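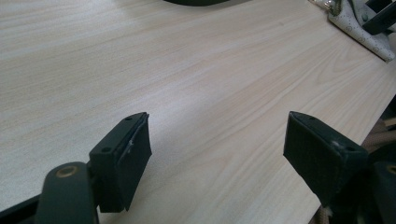

Gripper fingers over the tabletop, wood grain running on the diagonal.

November, 9:40 pm, Pluncombe records notebook

Big day on the whistleblower memo archive! The second release from the Urnonitz inspector's office came through before lunch, 644 pages, and for once it's searchable text (mostly). Jhair Huanca had the loader going by the time I got my coat off.

What we wanted to know: can we line up each draft of an intelligence summary with the final one and see which sentences got softened on the way up? Short answer is yes, for the border set at least. Matched 13 draft/final pairs on the first pass. Two of those are junk, same cover sheet and totally different reports, so the title match is too loose. Fix: compare on the reference line first, title second.

The fun part is the margin notes. In the Chambi summary a reviewer wrote "source?" next to a paragraph and the final has the paragraph gone, with the footnote still sitting there pointing at nothing. I yelled. Jhair came over and yelled too. We still can't say who cut it or why, and I've put that in capitals at the top of the sheet so it doesn't turn into a claim by accident.

Redactions: codes are readable on most pages. Where the box covers the code I'm logging "unknown" and leaving it alone. Please don't guess from the page before, I did that last time and had to redo an afternoon's work.

Trarncombe batch is the messy one. Scans are tilted up to 5 degrees and the date stamps come out as soup. Straightened a handful by hand and the text was so much better, really lovely to watch. Want to script it.

Next:
rerun matching with the reference line
Jhair to check the two bad pairs by eye
ask the Urnonitz office if the attachments are a separate request
straighten Trarncombe, then load again

Old index is still in the shared folder, leave it there till the rerun is checked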